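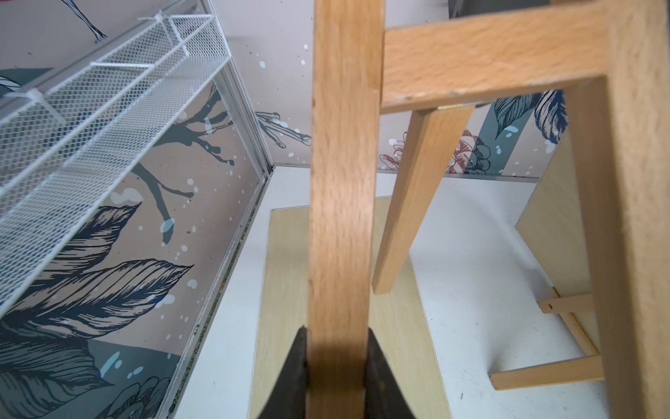 ¿Qué se aprende exactamente en Grollent?

A dibujar y a pintar, por ese orden y con más paciencia de la que uno trae de casa. Damos clases de dibujo del natural, acuarela y óleo para adultos, en grupos pequeños, por las tardes y los sábados por la mañana.

Grollent abrió un mes de enero, que es cuando la gente se apunta a cosas. Percy Ayala había dado clases en la academia Nestitz hasta que la academia Nestitz se convirtió en una clínica dental, y Yeison Nina buscaba un local para pintar sin que se quejaran los vecinos del olor a trementina. Encontraron uno de 108 metros cuadrados, encima de un taller de neumáticos. Los vecinos del taller no se han quejado de ningún olor.

El nombre no significa nada. Durante meses lo preguntó todo el mundo y llegamos a dar tres explicaciones distintas, una de ellas bastante bonita.

Percy lleva dibujo y acuarela. Es partidario de que el primer mes no se toque el color, y ha perdido por ello a algún alumno con mucha prisa y un estuche carísimo. Yeison se ocupa del óleo y del curso de pájaros y bosques, que empezó como un capricho de primavera y ahora tiene lista de espera. Los dos corrigen de pie, hablan bajo y opinan lo contrario sobre el negro de tubo – conviene saberlo antes de cambiar de turno. 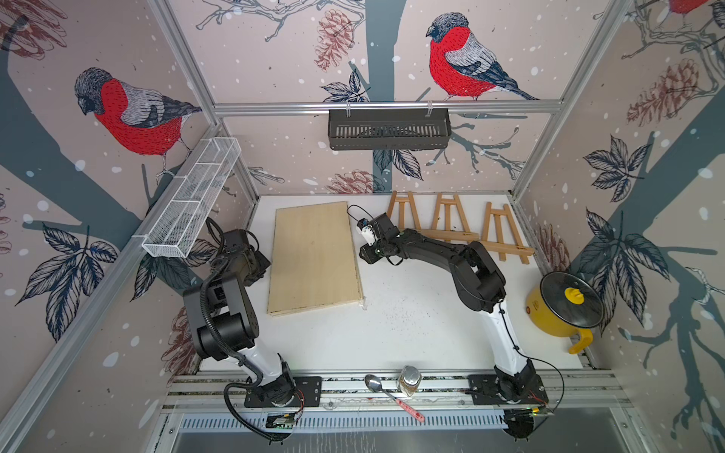
Camachuelos y piñas en la pared, caballetes delante.

Cada junio hacemos una exposición en la sala Enard. Se cuelga una obra por alumno, la que elija el alumno, aunque nos duela. También publicamos Cuadros, un boletín en papel con ejercicios, reseñas de exposiciones y una sección de cartas en la que se discute sobre marcos con una dureza impropia de gente que pinta hortensias.

No damos títulos ni preparamos para el acceso a Bellas Artes. La matrícula incluye papel y carboncillo; los pinceles los trae cada cual y se los lleva cada cual, limpios. La primera clase es de prueba y no se paga.

Para pedir plaza, lo mejor es pasar por el estudio de lunes a jueves a partir de las cinco. El timbre es el 23. Si no suena, suba igualmente.

Última actualización: 2022-08-22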